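Sorting and Storing Small Hardware

Most home workshops have the same problem: a coffee can of mixed screws, a drawer of picture hooks and cup hooks, and a bag of leftover parts from every flat-pack bookcase that ever came into the house. It takes an evening or two to sort out, and after that it stays sorted with very little work.

Start with one container only

Don't tip everything out at once. Take one can or one drawer and finish it before you open the next. Spread an old bath towel on the table first. It stops washers from rolling and lets you pick up the four corners and pour the leftovers back if you have to quit for supper.

Make the first sort a coarse one. Wood screws go in one pile, machine screws and bolts in another, nails in a third, and everything else in a fourth. Don't measure anything yet. Bent nails, stripped screws and anything with heavy rust go straight into a scrap can. Light surface rust will come off with an overnight soak in white vinegar, a rinse, and a quick dry in a low oven. Zinc-plated pieces should stay out of the vinegar, which strips the plating.

Nuts and washers are quickest to sort by threading them onto a length of wire. Bend a hook at one end, slide on everything of the same size, and twist the wire closed. Hang the loops on a nail over the bench.

Picking containers

Clear or translucent containers are worth the small extra cost. With opaque ones you end up opening three lids to find the drywall anchors. Square sides waste less shelf space than round ones, and a wide opening matters more than depth. If your hand doesn't fit in easily, you will tip the contents out every time, and that is how mixed cans get started.

Food tubs work well for anything light. Wash them with hot water and dish soap, and leave them upside down overnight. For heavy items like lag bolts, use something with thicker walls. I had a set of thin deli tubs crack along the bottom after one winter in the garage, where it gets down near freezing by December.
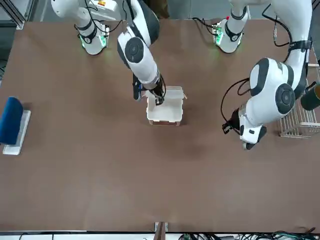 Leave the lids off the ones you use weekly. Drywall screws, finish nails and felt pads get used so often in our house that the lids were always lying on the bench anyway. Put lids on everything else, mainly to keep sawdust out.

Fill each container to two-thirds at most. A full one spills when you dig in it, and you can't see what is at the bottom.

Labels

Masking tape and a permanent marker are good enough. Put the label on the front and not the lid, so that swapped lids don't matter. Write the size and the length, and tape or hot-glue one sample piece to the outside. The sample is faster to read than any label, especially in poor light.

If tape won't stick to the plastic, wipe the spot with rubbing alcohol and let it dry. On tubs that have held anything oily you may have to do this twice.

Shelving

Narrow shelves are better than deep ones. A shelf the depth of one container means nothing gets lost behind anything else. Ours are 1x6 pine on the inside of the closet door frame, with a strip of lath across the front so the containers can't walk off when the dryer runs on the other side of the wall.

Keep heavy things at waist height or lower. Nails by the pound belong on the floor or the bottom shelf.

How much to keep

I kept some 300 wood screws from the first sort, in 2 sizes, and gave away the rest. That has lasted through a fence repair and a set of porch steps. Specialty parts are harder to judge. Keep the cam locks and dowels from furniture you still own, in a sandwich bag taped to the back of the piece. Get rid of the ones from furniture that's gone.

Loose keys, fuses and batteries don't belong with hardware. Batteries in particular should be kept away from metal parts, with tape over the terminals of any 9-volt.

Keeping it sorted

Set one small dish on the bench for strays. Everything that comes out of a pocket or off the floor goes in the dish, and the dish gets emptied when it's full. Ours gets done on Wednesday evening, usually while something is in the oven.

A magnet in a plastic bag picks up spilled screws quickly. Turn the bag inside out over the container and pull the magnet away, and they drop right in. It won't work on brass or most stainless, so sweep those up with a dustpan that you keep clean for the purpose.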